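Plidell sofa covers – your questions

How often should I vacuum the seat cushions?
Once a week is plenty. Use the soft brush and go gently along any piping.

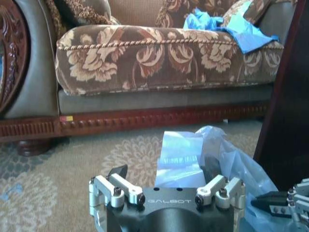 Can I wash the cushion covers at home?
Only if the label says so. Covers without a wash symbol should be dry cleaned.

What should I do before I start?
Clear bags and rubbish off the floor first.
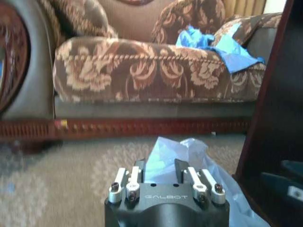
White plastic bag in front of the sofa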